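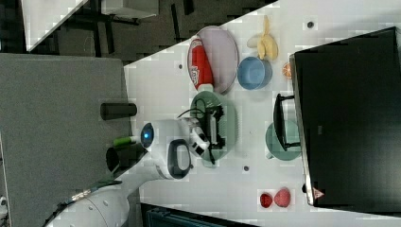

Fig. 1. Green plate and oval plate, with a red squeeze bottle lying on the oval one.

Reading Food Studies, Handout 5
Plate size, plate color, and how much we eat
August 18, 2021

Please read this before class and bring the Mukley paper with you, printed if you can manage it. We will be turning back and forth between the methods page and the results table, and that is painful on a phone.

The claim

You have probably met the claim already, in a magazine or on the back of a cereal box: use a smaller plate and you will eat less. A newer version adds color. Food that stands out against the plate is supposed to look like more food, so you serve yourself less of it. Both versions come with an explanation attached, usually an optical illusion you remember from school, in which a dot looks bigger when it sits inside a small ring.

I have taught this topic for a while and my belief in it has gone down every year. You are free to end up somewhere else. What I want is for you to be able to say which piece of evidence moved you, and by how much.

Three separate questions get mixed together in most write-ups:

Does plate size change how much food looks like?
Does it change how much people serve themselves?
Does it change how much they eat by the end of the day?

The illusion speaks to the first. Most of the studies speak to the second. The advice on the cereal box is a promise about the third, and I would like you to notice how little evidence there is by the time we get there.

The Mukley study

Mukley is the one everybody cites, so we start there. 300 people came to a lunch buffet and were handed either a large plate or a small one. Those with the small plate served themselves less pasta. The difference was reported in grams, and the press release turned it into pounds lost per year by multiplying it out as if every meal were a pasta buffet and nobody ever went back for more.

Things to look for as you read:

Second helpings. The plates were weighed once, on the way to the table. The paper says going back was "permitted." It does not say how often it happened. For a study of how much people eat, this is a strange thing to leave out.

Who got which plate. The plates were switched over between sittings. The early sitting had the large plates and the late sitting had the small ones. People who eat lunch early and people who eat it late may be hungry in different ways, and by the late sitting the pasta had been on the heater for some time. The authors call this "randomized by session." With two sessions, that is one coin toss.

What was weighed. Pasta only. Bread, salad, fruit and dessert are not in the table at all. If I take less pasta and an extra roll, I count as a success. 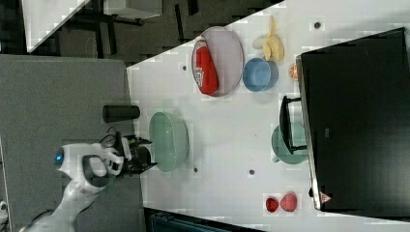 Fig. 2. Bananas, a blue bowl, and a red bottle on an oval plate.

Side dishes and sauces deserve more attention than they get. A bowl of fruit within reach, a bottle of something sweet, a basket of bread: all of these count as eating and hardly any of the plate studies record them. When you design your own study for the December assignment, I will ask you where the sauce is in your data. Have an answer.

The Skirkberg follow-up

Skirkberg tried to repeat the result with 600 people, twice the number, and with plates assigned person by person. That is a real improvement and the authors should get credit for it. The effect on serving shrank to something you could lose in a spoon. The effect on total lunch, second helpings included, could not be told apart from zero.

Now look at how the follow-up is described in the summary. It says the results "partly support" the earlier work. Read the table and decide whether you would have written that sentence. I would not. There was one subgroup, people who said they were very hungry, in which the small plate appeared to help, and the summary leans on it heavily. Hunger was one of many things asked about on the form. Slice any group often enough and a slice will come out looking good.

Color

The color work is thinner still. The best known experiment used a white sauce on a white plate and a red sauce on a white plate, then the same sauces on red plates. You may spot the problem before I point to it. People also like or dislike red sauce, and they expect it to taste a certain way. To pull color apart from flavor you would need to dye the food, and people are suspicious of dyed food, so you have traded one problem for another.

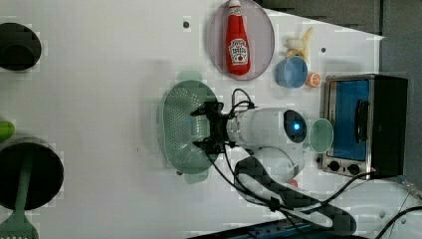 The other trouble is that the color contrast was judged by the researchers by eye. Under yellow kitchen bulbs a pale plate and a pale sauce look quite different from how they look by a window. No lighting is reported. I wrote to ask and was told the room was "normally lit."

What about the products?

Orkier sells a set of portion plates with a printed ring, and its leaflet cites Mukley and leaves out Skirkberg. I do not think that is a crime. It is what leaflets do. But you should be able to do the thing a buyer rarely has time for, which is follow the footnote to the paper and check whether the paper measured what the leaflet promises. Bring one such leaflet or web page to class. It need not be about plates.

An objection from last term

After I gave a shorter version of this talk in Toledo, I got a page of pushback, and part of it is worth your time.

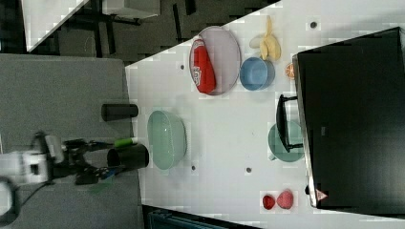
Ama Addo wrote that I was asking too much of a cheap idea. A smaller plate costs next to nothing and harms no one, she said, so why hold it to the standard we would use for a drug? If even a few people eat a bit less, fine. She added that my own advice, to wait for better studies, is also a choice and has never been tested either.

I take the second point. On the first I still disagree. Advice has a price even when the plate is cheap. People who follow it and see no change tend to blame themselves, and schools that buy new plates have spent money they could have put into the food. Write half a page on which of us you find more convincing, and use at least one number from either study.

For next time

Mukley, methods and results. Skip the introduction.
Skirkberg, the main table and the paragraph under it.
Your half page on the objection.
One leaflet, label or web page with a footnote you have followed yourself.

Late work goes in the box outside my office. Email attachments get lost.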